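Demonstration Operators Wanted, Part Time, Hanrahan Building, Second Floor

Posted Monday, November 29, 2021

Hello, and thank you for stopping to read this! We are Detarix, a small company that teaches robot arms to do the fiddly kinds of handling that people do all day long without giving it a thought: picking up jars and bottles, turning them around, passing them along, setting them down again the right way up. We have a project called Sukby that starts up properly in January, and we are looking for four people to join us as demonstration operators. You do not need to know anything about robots, and several of us didn't when we started.

The job, put as simply as I can put it, is to show the arms what to do, over and over, by doing it through them. You sit or stand (most people end up doing a bit of both) at a station with a pair of hand controllers, and when you move your hands, the arms move with you. You pick up a container, turn it, hand it from one side to the other, put it where the task card says to put it, and then you press a pedal and do it again from a slightly different starting place. Every one of those goes is recorded, and we call each one an episode. The episodes are what our learning system studies. It has no rule book to go by, only the examples that people like you have given it, and so the care you put into an ordinary Tuesday afternoon really does end up in how the arms behave later on.

A good operator gets through nearly 100 episodes in a shift once they have settled in. Please don't let that number frighten you. In your first week we would much sooner have a dozen nice smooth ones, and Natsumi Sugiyama, who runs the floor and will be training you, is very patient about it. She still has her own first recordings saved and will happily play them for anyone who is feeling discouraged.

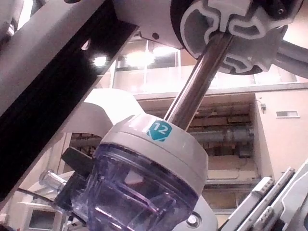
Much of the work on Sukby is with plastic jars and similar containers, some of them see-through, and those are harder for a learning system than you might expect. A camera can lose track of where a clear wall begins, and light from the windows changes the look of the same jar from morning to afternoon. We want all of that in the examples, the bright days and the gray ones. So we keep the blinds up, and we rotate through the containers on a schedule that Sachiko Hattori draws up every week. Part of your job will be following her sheet, even on the days when it asks you to do the same jar you did yesterday.

A typical shift goes something like this. You come in, hang up your coat, and read the notes left by whoever had the station before you. You run the warm-up with Natsumi or one of the senior operators, which mostly means moving each arm slowly through its range and opening and closing the grippers. Then you record in blocks, with a proper break after each one. After the last block you go back through your episodes on the screen and mark any that went wrong. A dropped jar is no disgrace, and we keep plenty of those recordings because the system needs to see people recover from a fumble. What we can't use is an episode marked as fine when it wasn't, so being truthful about your own mistakes matters to us a great deal more than speed.

Who would enjoy this? People who like a repetitive task done well, I think. We have had lovely results from knitters, a retired dental assistant, a fellow who used to ice cakes for a grocery store, and a couple of students who wanted something quiet to do with their hands between classes. You should have steady use of both hands, be able to see well enough (glasses are fine) to work with small objects at arm's length, and be comfortable reading short written instructions in English. Left-handed people are very welcome. We have too many right-handed examples already!

You must be 18 or older. If you have worked with lab equipment or on an assembly line, or you have played a lot of video games, do mention it, but please don't hold back from applying if you haven't.

Shifts are four hours long, mornings or afternoons, and we ask for at least three a week. Training is paid at the same rate as everything else, and we will tell you that rate in our very first phone call so that you aren't left guessing. There is free parking behind the building, a kitchen with a decent kettle, and a long table where most of us eat lunch together. The stations can be adjusted for height, and Katsuhiko Noguchi, our hardware lead, will set one up for you on your first day and change it as often as you like.

We record the movements of the arms and controllers and the video from the cameras on and near the robots. Your hands may turn up in that video now and then. Your name is kept apart from the recordings, and we will go over the consent form with you in person and give you a copy to take home before you sign anything.

To apply, send a short letter to Akinyi Swai at the Detarix front office, or drop one off at the desk on the second floor. A page is plenty. Tell us a little about yourself, which shifts would suit you, and something you have done with your hands that took patience. If you have a résumé, attach it, and if you don't, the letter will do. Akinyi answers everyone, though it may take her a week or so when things are busy.

If it looks like a good match, we will invite you in for a paid two-hour tryout at one of the stations, with plenty of time to ask questions. Ryota Nakajima, who leads Sukby, usually comes by to say hello. Please wear closed-toe shoes and leave rings and bracelets at home, and tie your hair back if it is long.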